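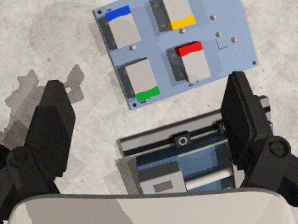

Madalena Loureiro had shown the robot 94 times how to take a block from its slot, and on Sunday evening she started the next one. At Gukdale the others had gone home at four. The arm existed only on her screen, but when she moved the handle on her desk, it moved also, with a small delay, like a polite student.

'Slower,' said Sikora on the telephone. He was in Nakanlow and watched the same simulation from his kitchen. 'It learns your hurry too.'

She opened her fingers, and the two black fingers opened. Blue first, then green. She always took blue first.

'Why blue?' he asked.

She did not know. Her grandmother in Cindstead used to lay the table in the same way, always beginning from the window, and Madalena had never asked her for the reason.

'I could begin with red,' she said.

'Do ten with red, then.'

She brought the gripper over the red block and waited. Her hand wanted to go left – she felt it in the wrist, a very small pull. On the screen the arm trembled a little to the left as well.

'Did you see it?' said Sikora.

'Yes,' she said, and went down for the red.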